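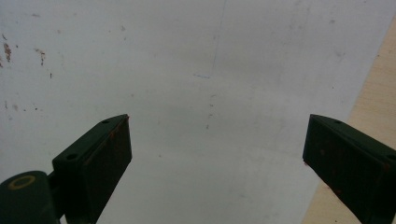

A pale sheet on a wooden surface.

How Paper Is Made

Paper is a thin mat of plant fibers. Most of the fibers come from trees. A fiber is a tiny tube, much longer than it is wide, and too thin to see well without a magnifying glass.

In a tree, the fibers are held together by a natural glue called lignin. A paper mill has to separate them. One way is to grind the wood against a rough stone. Another is to cook small chips of wood with chemicals until the lignin dissolves. Both ways give a wet, soft material called pulp.

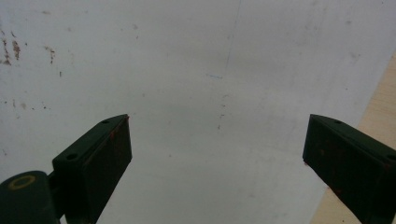

Why does old newspaper turn yellow?
Newspaper is usually made from ground wood, so it still has lignin in it. Light and air change the lignin, and its color gets darker.

Pulp is mixed with a large amount of water before it goes to the paper machine. The mix is sprayed onto a moving screen. Water drains through the holes and the fibers stay on top, lying across each other. Next, rollers press out more water. Heated rollers then dry the sheet. As it dries, the fibers bond to each other where they touch.
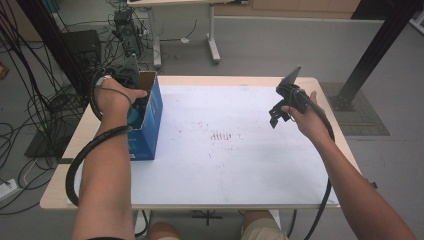 The finished paper is wound onto a large reel and cut to size. The machine at the Peltcombe mill has 24 heated rollers, and a full reel there is 416 centimeters wide.

Used paper can be turned back into pulp. It is stirred in water until the fibers come apart, and then staples, glue and ink are taken out. Fibers get shorter each time this is done. Short fibers make weaker paper, so mills often add some new ones.

Words to know
Fiber: a thin strand from a plant.
Lignin: the glue that holds wood fibers together.
Pulp: wet, separated fibers.

Text by Paula Mihăilă. Last checked 10/20/21.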